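Zornisel Table Kit

The Zornisel Table Kit is a packaged robotic arm system sold for light handling tasks at household and classroom tables. It consists of a gripper, a wrist camera, a mounting arm, a control unit and a set of practice lessons. The kit is made by Fevine, a maker of small automation equipment based in Ulcombe, and is offered both for outright purchase and under a yearly service plan. It was first shown to buyers in November and went on general sale on Apr 1, 2023.

The kit is intended for users who wish to teach a robot to pick up, carry and set down small objects without writing code. It is not rated for use with hot liquids, sharp blades or loads carried above a person.

Background

Fevine began as a repair shop for packing machines and moved into the design of complete systems after several of its customers asked for a smaller arm that could be used outside a factory. Early work on the product was carried out under the name Stamatopoulos, which was taken from the street on which the first workshop stood. The name remains in use for the control software and appears in the manual, on the start-up screen and in the file names of saved lessons.

The first units were bolted to a steel bench and could not be moved without being set up again from the beginning. Trial users found this a serious limit, as most of them wished to use the arm in rooms that served other purposes during the day. The bench was dropped and replaced by a clamp base that fits the edge of a table or a separate floor stand.

Design

The gripper has two flat fingers that close toward each other in a straight line. Closing force is set in the software and may be changed between lessons or within a single lesson. The low setting is meant for thin-walled items such as plastic cups and paper cartons, and the high setting for wooden blocks, closed jars and similar goods. A middle setting is supplied as the default. The finger faces may be removed for cleaning with the hex key included in the box.

The wrist camera is fixed close to the gripper and faces in the same direction as the fingers. Its view therefore moves with the hand, and the software uses this view, together with the position of each joint, to decide on the next movement. A second camera may be placed beside the table but is not required. Fevine advises against adding the second camera until the user has completed the early lessons, as each camera must be aligned separately.

Cables run along the outside of the arm and are held by clips. This arrangement makes a damaged cable easy to replace, though it also means that slack must be checked before each session. A cable that is too short will pull at the wrist when the hand turns, and one that is too long may drag across the table.

Teaching and lessons

A lesson is recorded by guiding the arm through a task by hand while the software stores the camera view and the joint positions. The same task is then repeated with the object in a different place. Once enough recordings have been stored, the software builds a working model and the arm attempts the task alone. The manual recommends that the user vary the starting point, the angle of the object and the lighting in the room.

The standard lesson set contains 6 lessons. They cover reaching, gripping, lifting, placing, sorting and clearing. The lessons are meant to be taken in order, but the software does not enforce this, and a user may begin with any of them. Additional lessons for kitchen items and art supplies are sold as separate packs.

Surfaces and lighting

Plain, matte table surfaces give the most even results during the early lessons. Patterned cloths are permitted and are included in the later part of the placing lesson, where the user is asked to repeat earlier work over checks, stripes or prints. Clear objects are treated as a separate case. A patterned surface can show through the wall of a clear item, which makes its outline harder for the software to follow, and reflections may change as the wrist turns.
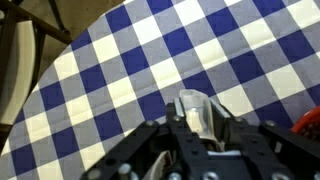 For clear items the manual calls for a larger number of recordings and for a slower approach speed. Users are also asked to record at more than one time of day where the room is lit by windows. If the arm closes beside an object instead of on it, the correct step is to add recordings of that object at the place where the error occurred. Raising the closing force does not correct the fault and may crush a light item on the next attempt.

Cloths should be smoothed flat before a session. Where a cloth hangs over the side of a table, the clamp base must be fitted under the cloth or replaced by the floor stand.

Price and service

The kit is sold at $1,229, which includes the arm, gripper, wrist camera, control unit and standard lessons. The floor stand and the second camera are priced separately. The purchase price carries a warranty of two years on the arm and control unit. Finger faces, clips and cables are classed as wearing parts and are not covered.

Under the service plan, Fevine replaces wearing parts on request and inspects the arm once a year at its Ulcombe workshop. The owner pays for shipping to the workshop, and the company pays for the return. Schools may place several kits under one plan, provided that all of them are registered at the same address.

Reception

Early buyers praised the simple recording method and the ease with which parts could be replaced. Complaints centered on the length of the set-up procedure and on the noise of the control unit fan. A later software release shortened the camera alignment step, but the fan was left unchanged. Some schools also asked for printed lesson sheets, which Fevine now supplies with orders of two or more kits.

See also

Robotic gripper
Robot learning
Educational robotics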